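Home > Workshop > Practice units > Towers

Skuvden Practice Tower, with bench plate
Sold by Drimitz. Ref 297.
138.00 inc. VAT. In stock, low.

Used desktop tower, side panel off, made for taking apart and putting back. Comes with the printed bench plate. For colleges, repair cafes, anyone training people on a bench. Not a working PC when it arrives and not sold as one, please read the notes further down before ordering.

Quick list

Tower case, dark grey outside, light grey sheet metal inside
Motherboard fitted
Power supply fitted, blue latch
Drive bay with blue carrier handles
Perforated metal drive cage
CPU, supplied out of the socket
Bench plate, 3D printed, dark grey
One bag of spare screws
Printed task sheet, four sides of A4

Not in the box: bench, screwdrivers, thermal paste, wrist strap, monitor, keyboard, mains lead. We sell most of those. Ask if you want them in the same parcel.

How it's set up

Lay it on its side, open side up. Plate goes to the left of the case if you're right handed, but suit yourself. Left handers at the Prurneron sessions put it on the other side and were fine with it. We use a slotted aluminium table. A kitchen table will do, put a towel under the case or you'll have scratches.

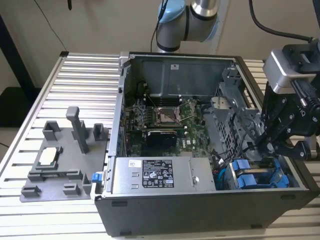
Photo: Siiri Toom for Drimitz

Socket empty, bracket lifted, CPU sitting in the square cradle on the plate. Leave it like that between learners if you can. Memory slots are just above the socket, so there's a fair bit to knock if you come in from that side with big hands. Start people on the drive carriers, then the cables, and leave the CPU for when they've calmed down.

The plate

Designed by Hsin-yi Tai. Printed in our own back room, dark grey, sometimes a shade lighter depending on the reel. Raised blocks, a tall post near the middle, two upright U-shaped holders at the back and the square cradle for the CPU. Light, so stick a bit of rubber matting under it on a smooth table.

Don't put it in a dishwasher. Don't leave it in a hot van (we did, in March of all months, on a dashboard in the sun, and it came out like a crisp). Wipe with a damp cloth. Replacement plates are 19.00 and usually go next working day.

The CPU cradle is a loose fit on purpose. If yours is tight, there's a burr in a corner. Take it off with a fingernail file, or send it back and we'll swap it.

The case

All the same family of office tower, bought in from Lui as ex-lease stock. Nice and heavy, doesn't slide about. Power supply takes up a big piece of the near half of the case, label facing you when it's lying open, so learners can practise reading one. Blue bits are the bits you touch: latch on the power supply, handles on the drive carriers, tabs down the expansion slots. We tell people this at the start and it saves a lot of asking.

Expect marks. Scuffs on the outer shell, stickers, pen on the inside sometimes, an asset tag we couldn't shift. We blow the dust out and wipe down. We don't repaint.

Cables

This is where the time goes. Main runs are left in place as they came out of the office, so it's a proper tangle in the drive corner and not a tidy one. Connectors carry their own printing, P10 for example, on the block at the end of the thick grey cable. Get people to read the label out loud before they unplug anything, write it down, then pull. Hold the block. Not the wires.

The black SATA-style ones with the L-shaped slot only go on one way round. If it won't go, turn it over. Do not lean on it. Broken SATA ends are our number one return and we don't cover them after the first fortnight, sorry. 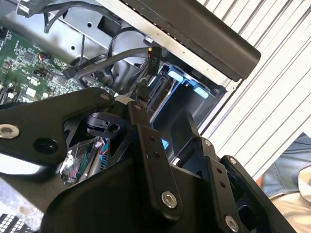 What people use it for

Strip and rebuild against the clock. Fault finding with one connector left off on purpose. Naming parts. Cable routing. CPU in, CPU out, CPU in again. Shu-fen Ko runs evening classes and has her lot do the whole thing in pairs, one with the tools, one reading the sheet, then swap over. She reckons three evenings before a complete beginner will do it without the sheet. Faster for anyone who's had a laptop apart.

The task sheet goes in this order:

1. Strap on, case flat, panel put somewhere you won't tread on it.
2. Draw the inside. Badly is fine. Mark every connector you can see.
3. Drive carriers out by the handles, and back.
4. Unplug the data cables, then the power ones. Write the labels down as you go.
5. Free the power supply at the blue latch. Two hands.
6. Memory out, memory in. Some units come without memory, see notes.
7. CPU from the cradle to the socket. Check the corner mark. No pushing.
8. Bracket down, check, bracket up, CPU back on the plate.
9. All back as per drawing.

Step 7 is the one to supervise. Pins in the socket bend if you so much as look at them, and a bent one is a new board.

Notes before you order

Sold for bench practice only. Don't plug it into the mains. The power supply hasn't been tested and we don't want it tested by you. Never open the power supply itself, whatever stage your learners are at.

Processor is a matched fit for the socket but it's not guaranteed to run. Some do. We don't check.

Drives: carriers are supplied, drives inside them might be there or might not. Where there's one, it's been wiped by Lui before it gets to us, certificate on request.

Memory: luck of the draw. If you need memory in every unit say so in the order comments and Chin-lung will pick them out, no charge, but it adds a day or two.

Board details can vary a bit between batches. Same layout, different stickers. If you're buying a class set and want them all identical, order in one go.

Delivery

Goes by courier, boxed upright with foam. UK mainland 4.00 per unit, class sets free. Highlands and islands, please ring first. It's an awkward lift so get a second person for the class sets, they come strapped on a pallet and the driver will only take them to the door.

Collection from the unit is fine, mornings are best. Ring the bell twice, the first one never gets heard over the printers.

Returns

Thirty days if it's wrong or arrived broken. Photos please, box as well as contents. Change of mind, you pay the postage back. Keep the foam till you're sure.

Spares

Bench plate, dark grey, 19.00
Drive carrier, blue handle, price on asking
SATA data cable, bag of ten, price on asking
Screw bag, free with any order, just ask
Task sheet, extra copies, free. Or photocopy it, we don't mind

CPU on its own: we do keep a few, mostly for people who've dropped one down the back of a radiator.

Questions we get

Can I have it without the plate?
Yes, put it in the comments. Comes off the price.

Can I have the side panel?
It's in the box, flat against the foam. Check before you throw the packing out!! We've posted seperate panels to people who had one in the recycling.

Does it suit children?
Twelve and up with someone stood next to them. Edges inside the case are folded but it's still sheet metal, plasters handy.

How long does one last?
Depends who's got hold of it. Sockets go first, then the SATA ends. The metalwork will see us all out.

Will you take it back when it's done for?
Yes. We strip for parts and the rest goes to recycling through Lui. You pay the carriage, we knock a bit off your next one.

Do you do laptops?
Not yet. King-fai Fung is working on a plate for them but the screws are driving him up the wall. Sign up to the list if you want to hear.

Reviews

"Bought one, then went back for a class set. Nobody minds breaking it which is the whole point." Repair group, north coast

"Good solid thing. Ours had a lot of sticker glue on the shell. Plate is great, I'd pay more for a bigger one with room for the memory." College technician

"Instructions a bit short on the cables, otherwise happy." Home buyer

Fair point on the cables, the sheet's being redone. New one will be free to download for anyone who's allready bought.

Orders and questions to Chin-lung Kao on the workshop desk, quote ref 297. Phones go on at 9 and off at half past 4.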